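What Is a Hearing Loop, and Why Is It in a Church?

Posted 22 January 2020 in Kids' Corner

If you have ever sat near the back of a big church, you know that sound does odd things in there. Somebody reads out a story at the front. The words go up to the ceiling, bounce off a wall, bump into a pillar and reach you a bit late, all mixed up with a cough from row three.

Most people can still work out what was said. If you wear hearing aids, it's a lot harder. A hearing aid makes sounds louder, and it is not very fussy about which ones. You get the story, the cough, the radiator and somebody unwrapping a mint as slowly as they possibly can. (Unwrapping a mint slowly does not make it quieter. Grown-ups have not worked this out.)

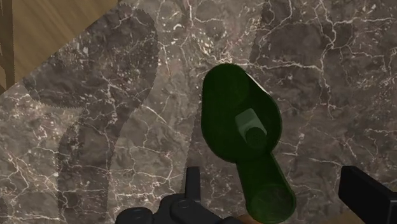
Green bottle on a marble surface.

So what does the loop do?

A hearing loop is a long wire that goes around the edge of a room, usually under the carpet or along the bottom of the wall. One end of the story is a microphone. The person at the front talks into it, and the sound is turned into electricity. A box called an amplifier makes that electricity stronger and sends it around the wire.

When electricity runs through a wire, it makes a magnetic field. You can't see it or feel it, and it won't pull the zipper off your coat. But many hearing aids have a tiny coil inside called a telecoil, or T-coil, and a T-coil can pick the field up. The hearing aid turns it back into sound, right there in the person's ear. No echo, and hardly any mint.

Does everybody hear it?

No. If you don't have a hearing aid with a T-coil, you won't notice a thing. Some churches keep a few little receivers with headphones so that other people can listen in too.

How do I know if there is one?

Look for a sign with an ear on it, often blue, with a letter T in the corner. At St. Anne's in Zillthorpe the sign was up for years before the loop was. That was not a great deal of help to anybody.
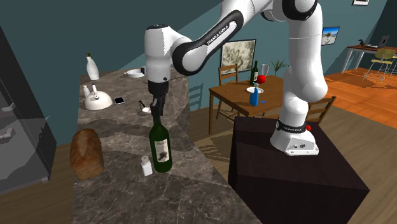 A robot arm reaches over the kitchen counter, with a wine bottle below.

How much wire does it take?

It depends on the room. Rindach Chapel is small and used 67 yards. The big church in Sowerby has 700 seats and needed a great deal more, plus a new Tekex amplifier that cost $2,000. They held a cake sale in August. It was a very long cake sale.

What can I do?

Quite a lot, and you don't need any wire.

Use the microphone. If you are asked to read, hold it near your chin and talk at your normal speed. Saying "I don't need this, I'm loud" is no use to the person with the T-coil. The loop only carries what goes into the microphone.

Face people when you talk to them. Many deaf and hard of hearing people watch lips, and they can't do that through the back of your head.

If somebody says "Pardon?", say it again. Don't say "Never mind" – it might have been the good bit.

And check that the loop is switched on. The switch at Zillthorpe is in the closet behind the choir robes, left of the door, under the label that says FANS.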